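Onthorpe Paper & Card List – Message Archive

Print this message | E-mail this message to a friend

We use cookies to remember your archive settings. By continuing to browse you accept this.

Subject: Re: Storing big sheets in a small house?
Posted: Tuesday, 9:40 pm

> Hi all, longtime reader, not much of a poster. I've moved to a smaller
> place and I have lost my lovely flat table in the basement, so all my
> big sheets are now leaning in a closet, and they are curling and getting
> dinged corners. I can't afford a plan chest and couldn't get one up the
> stairs anyway. What do the rest of you do? Also, is it worth keeping
> offcuts, or am I kidding myself? I have two grocery bags of them and I
> haven't opened either one since I moved. And does anybody know how to
> get the curl out of heavy red stock without cracking it?
>
> Thanks in advance from a very crowded hallway.

Oh, I feel for you! I went through this when we moved out to Hatdale, and I made just about every mistake going before I settled on something I can live with. So pull up a chair, this may get long.

First thing, get them out of the closet and off their edges. Paper standing up will slump no matter how tightly you pack it in, and once it has slumped it remembers. I had a stack of cream laid paper behind a bedroom door for one winter and it came out shaped like a ski jump. Flat is the only way for anything bigger than you can hold comfortably in two hands.

What I do now is keep everything under the bed. I bought two sheets of foam board, the big ones, and taped them together down one long side with bookbinding cloth so they open like a giant folder. The paper goes inside, the whole thing slides under the bed, and I tied a loop of ribbon on the front so I can drag it out without crawling. I have 117 sheets in there at the moment (I know the number only because I had to list them for the insurance, which was a fun Sunday) and it's still thin enough to clear the bed rail. If your bed sits low, the same folder will go behind a couch, lying on its long side, but then you really must clip it shut and I'd only leave it that way for a few weeks.

Sort by weight before you sort by color! I know, I know, the color order looks so pretty. But heavy card on top of tissue leaves dents, and every time you want the pink you end up hauling out half the stack. I do heavy at the bottom, text weight in the middle and anything delicate on top in its own sleeve. Colors can go in order inside each group if it makes you happy. It makes me happy.

Now, offcuts. This is where I got strict with myself. I used to keep every scrap down to the size of a stamp and I had bags of the stuff, same as you, and I never once went into a bag to look for something. I just cut a fresh sheet like a normal guilty person. So now there's a rule. If it's bigger than a 5 by 7 card it goes back in the folder with its own kind. If it's smaller than that but I could still get a gift tag out of it, it goes in a shoebox, and there is only the one shoebox. Everything else goes, and so does anything creased, however big it is. 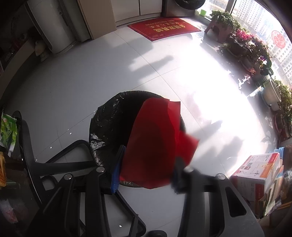 The creased part is hard, I won't lie. I have stood over the trash with a big piece of good red in my grip, thinking about all the small hearts I could get out of the flat bits. But I've been making cards for years and I have cut those small hearts exactly never. If you have plain uncoated paper and your town takes it, the recycling is the place, or a preschool will often be thrilled with a bag. Call first though! Ours in Hatdale was full up to the rafters in March and asked me very sweetly to stop.

About the curl. How heavy is heavy, and is it coated? That makes all the difference. For uncoated stock I roll it gently the opposite way around a fat mailing tube, with a clean sheet on either side, and leave it maybe half an hour. Don't be tempted to leave it overnight or you'll have the same problem facing the other direction (ask me how I know). Then it goes flat under a board with some books on top for four days. I use the old Ovex catalogs, which are no good for anything else these days but weigh a ton.

Coated or foil stock is fussier. The color layer sits on top and when you bend it backward it can craze along the grain, and then you get those little white lines that no marker in the world will match. For those I skip the tube completely and go straight to the board and books, and I give it seven days and don't peek. If it still has a bit of a wave after that I use it for something that will be glued down all over, like a box lid, where it can't misbehave.

Please don't iron it. I've seen that advice go by on this list and I tried it once, low heat, tea towel, all of it, and the red came off on the towel AND on my ironing board cover. Reds are the worst for that, in my experience. I don't know if it's the dye or what, maybe somebody here who knows about inks could say.

One more thing while I'm on a roll. Damp. If your new place has an outside wall that feels cold, keep the folder away from it. I put a few of those little silica packets from shoe boxes inside the cover and swap them when I remember. Probably does very little but I feel organized.

If you do ever get room for a proper chest, the Dumlao swap page had a small four drawer one up last month, pick up only. I think it's gone now but they do come around. The drawers on those stick in humid weather, so bring a candle stub and rub it along the runners before you even load it in the car.

Let us know what you end up doing, and do tell me about that red stock – if it's the kind with the linen finish I might have some advice on cutting it too, and I'd love to hear where you bought it, my usual place has stopped carrying it.

Happy snipping, and good luck with the hallway!

Print this message | E-mail this message to a friend

Get the weekly digest! Enter your e-mail address to receive list messages once a week. You can unsubscribe at any time.

Recent messages on this list:
Storing big sheets in a small house?
Re: Bone folder or butter knife
Glue sticks that dry out in the drawer
Re: Re: Envelope template for square cards
Swap: vellum for kraft, Onthorpe area
Which way does the grain run on this stuff
Re: Paper cutter blade, where to buy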